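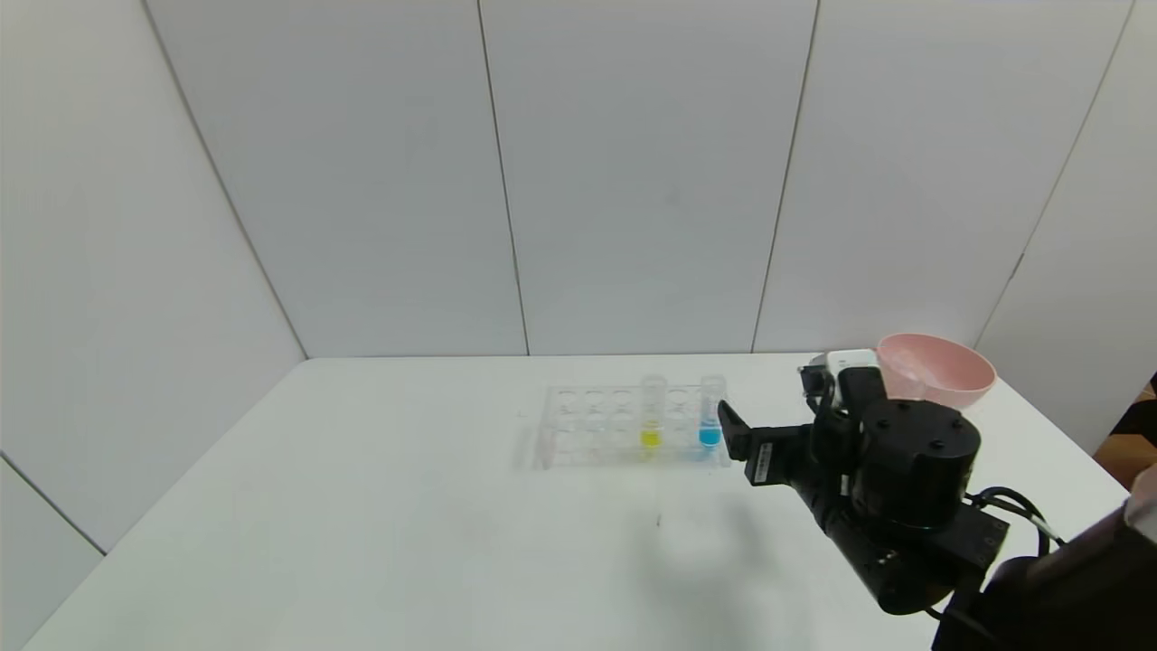 Clear rack with two tubes, one yellow and one blue.

Clundura: a penalty corner log for club hockey

Version of 10 Apr 2023

Hello, and thanks for downloading this! Clundura is a table of penalty corners from amateur field hockey, one row per corner, typed in by me over more evenings than I'd like to add up. It covers 249 matches and 3373 corners, of which 671 ended in a goal. If you've ever stood on a touchline arguing about whether your team should just hit the thing straight instead of trying the clever slip left, you are exactly who I made it for.

What's in the folder

corners.csv is the main file, one row per penalty corner.
matches.csv has one row per match, with the competition, the pitch and the final score.
codes.txt explains the short codes (please read it before you email me about "SL2").
oddities.txt is my running list of rows I'm not happy with.

Where the matches come from

Three competitions, all club level. The Turska League makes up most of it, and it's the one I know best, so the notes column is fuller there. The Jorden Trophy is a knockout cup, which means the stronger sides turn up more often than the weaker ones (they keep winning, after all). The Žukauskas Shield is a pre-season tournament played in August on shortened halves, so please don't mix its corners-per-match figures with the others unless you've adjusted for playing time. I did exactly that in my first chart and got very excited about a trend that was only the length of the game.

Women's and men's matches are both in there, marked in the column called section. Junior hockey isn't included at all.

How I coded the corners

Everything was coded from match video, usually filmed from a balcony or a bank behind the dugouts. I watched each corner at full speed first, then again slowly, and filled in the row before moving on. A corner starts when the umpire awards it and finishes when the ball leaves the circle area under the usual rules, or a goal, a stroke, a free hit or another corner is given. A re-awarded corner gets a new row, with the column reaward set to 1. That choice matters a lot for conversion rates! Some people prefer to treat a string of re-awards as a single chance, and you can do that by grouping on chain_id.

I coded 30 matches a second time, months later and without looking at my first answers. Goals and re-awards came out the same. The variation column was shakier, mostly where I couldn't decide between a planned slip and a bad trap that somebody rescued, and I've left both readings in for those matches so you can see how wobbly I am.

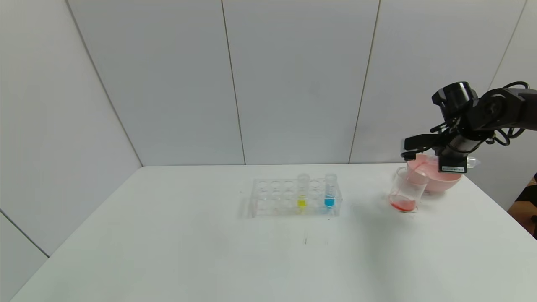
The columns people ask about

inject_side is left or right as seen by the attackers facing the goal. I've had this the wrong way round in an older copy, so if yours has no version date at the top, bin it.

trap is clean, fumbled or missed. A stick stop that rolls on a bit but doesn't delay the shot still counts as clean.

first_action is what happened after the trap: hit, flick, slip, pass back to the injector, or none. Flick covers anything lifted with a dragging action, from the really fierce ones down to the gentle scoops you see in the lower divisions.

runner_out tells you how many defenders ran at the ball instead of staying near the line. It's blank when the video doesn't show all of them, and it's blank quite a lot.

outcome has seven values and they're all in codes.txt. Own goals off a defender's stick are down as goals for the attacking side, which is how our league records them too.

minute is match clock where I had one and video time where I hadn't. The column clock_source says which.

Things to be careful with

The sample isn't random. I used the matches I could get video for, and clubs with someone keen enough to film tend to be clubs that train their corners properly. I'd expect the conversion rate here to be kinder than the one you'd see at a typical Saturday-morning third team game, though I can't prove it.

Wet pitches are only marked when the match report mentioned watering or rain. A blank in surface_note doesn't mean dry, it means I don't know.

There are no player names and I won't be adding any. Teams have stable codes, so you can follow a side through a season, but I've kept shirt numbers out. A few clubs asked me for that and I think they were right.

Reading the files

Comma separated, UTF-8, full stops for decimals, blank for missing. The only snag is that Žukauskas has its accented first letter in matches.csv, and some spreadsheet programs make a mess of it if you just double click. Import it properly and choose UTF-8, or filter on comp_code instead.

Using it

Do what you like with it as long as you say where it came from: "Clundura penalty corner log" plus the version date is plenty. Coaches are very welcome to print bits for the clubhouse wall. If you find a mistake, send me the match_id and the corner number and I'll go back to the video, though I'm slow during the season.

Still to do: the rest of the Jorden Trophy replays, and a proper go at the blank runner_out rows.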